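Unit 9: Paying for Public Safety Equipment
Course notes, T. Yáñez

A city council can pay for police equipment from the general fund, from a grant, or from a sales tax measure. Each source has its own limits, and the staff report must name the source before a vote.

Case: Ikurau. The town replaced 66 patrol radios in September. The vendor, Kosine, quoted 2,000 dollars per radio, with a yearly service fee of 500 dollars for the whole set. The purchase price was a one-time cost. The service fee went into the operating budget - a separate line, approved every year.

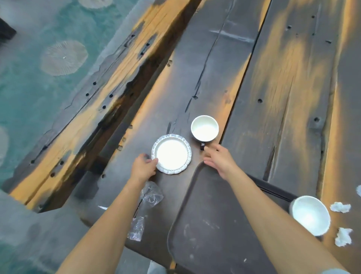 Can a one-time grant cover the yearly service fee?
Only for the period written in the grant agreement. Once that period ends, the fee moves to the department's operating budget.

Restricted funds are tracked in their own account. Transfers out of that account need a council vote, even when the money stays within the same department.

Reading for next session: Van Wyk, chapter on restricted revenue. Bring the Gorkodano staff report and mark every recurring cost in it.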